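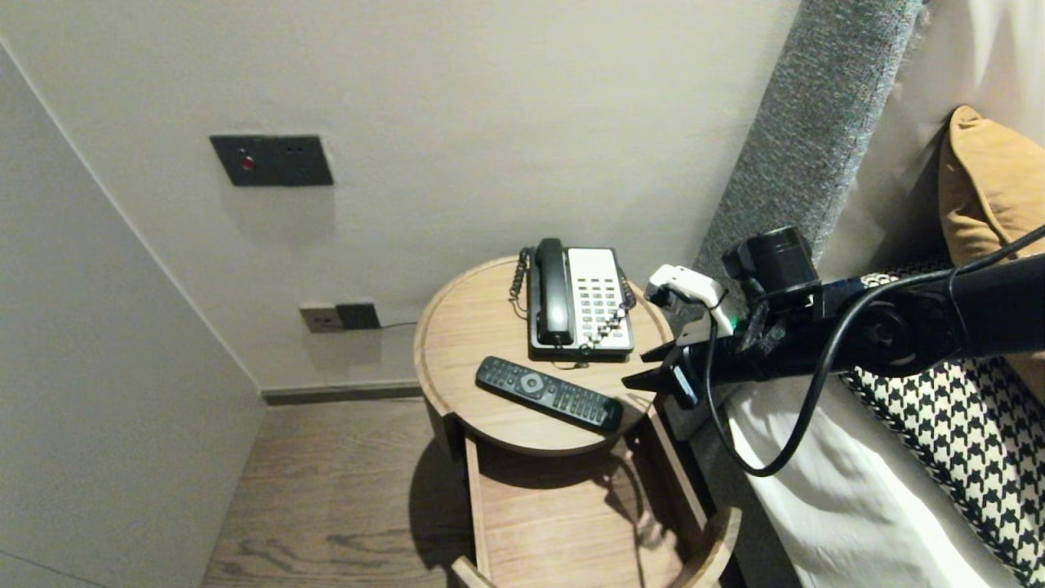 Room inspection - bedside corner, guest floor
Grambridge House, January 12, 2025
Form 13, bedside and electrical. Mark OK / FIX / N/A, comment after the dash.

1. Bedside table
Stands level, no rocking - OK
Raised rim, run a hand all the way round for splinters - OK, smooth
Drawer opens full, stops before it drops - OK but stiff for the last inch. Wax the runners
Drawer empty, nothing left from last guest - OK
Drawer shut again after check - must be. Shin height, people walk into it in the dark

2. Phone
Dial tone - OK
Handset sits right in cradle - OK
Coiled cord not stretched or split - OK. Hangs down the left side of the phone, fine there, just keep it clear of the drawer
Front desk and emergency numbers answer - desk yes, emergency line took two tries. FIX, call Jellitz
Keypad wiped - OK

3. Remote
On the table, in reach of the bed - OK
Battery cover on tight - FIX, loose. Small kids get at those
Wiped down - OK

4. Sockets and cords
Two sockets side by side, one beige one dark gray. Both firm in wall, no scorch marks - OK. Dont match but thats not a fail
Thin black cable from the gray one runs along wall behind the table - OK, not pinched. Clip it next time somebody has clips
Anything across the walkway - no

5. Wall plate with red button
Not blocked, can be reached lying down - OK
Button tested - OK, desk picked up in 30 seconds
Plate tight to wall - OK
Label or card saying what its for - FIX. Card missing, reorder from Skurano, pack of 100
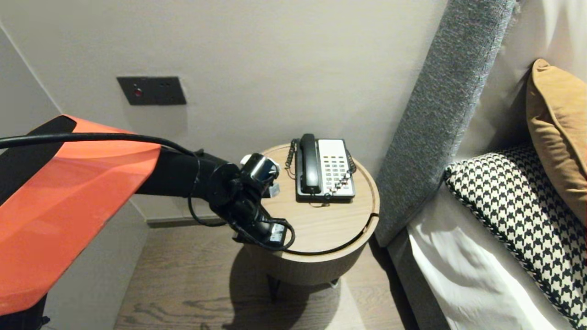

6. Floor and baseboard
Planks, no lifted edges near bed - OK
Gray baseboard tight to wall behind table - OK
Dust behind table - some. Housekeeping told

7. Bed side
Headboard fixed, does not shift when pushed - OK
Runner and bedding off the floor - OK
Cushion, fire tag present - couldnt find tag. Ask Raptis, they suplied them

Fixes open: emergency line, battery cover, button card, cushion tag. First two before the room is let again - others by end of week.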